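3. Planning the Purchase

Read this section before anyone signs anything. The Mesholm price list starts with the arms, and so do most budgets. Many of them stop there too.

3.1 Measure the table first. Allow 36 inches of clear depth. Tape the work area on the tabletop before you order.

3.2 Choose an end tool for each arm. A gripper on one side and a five-fingered hand on the other is a permitted pairing. The hand is a separate line on the quote, and a memorable one.

3.3 Budget for cables, a power strip and foot pedals. Add 8 spare cable ties, then add the ones you will lose.

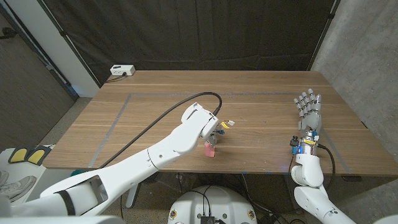
Our Plarnik office put in for two hands and got the money for one, and I'd still say buy the gripper first and see how much of your work it covers.

Note: Comments from buyers are printed as received. Mesholm sells both and has no feelings on the matter.

3.4 Set aside 30 percent of the hardware price for service and parts. Fingers have many joints, and each joint has a part number.

3.5 Enter the hand on its own line of the Rinuten planning sheet. Left and right hands are ordered separately and do not swap.

CAUTION: Do not mark the sheet "Ok" until the delivery door has been measured. The crate will not negotiate.
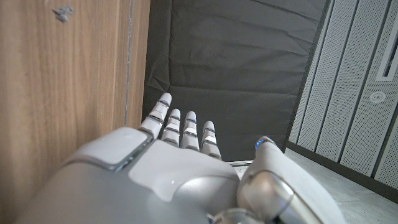

Figure 3-2. Right hand, fingers extended.

3.6 Send the finished sheet to purchasing by February. Keep a copy.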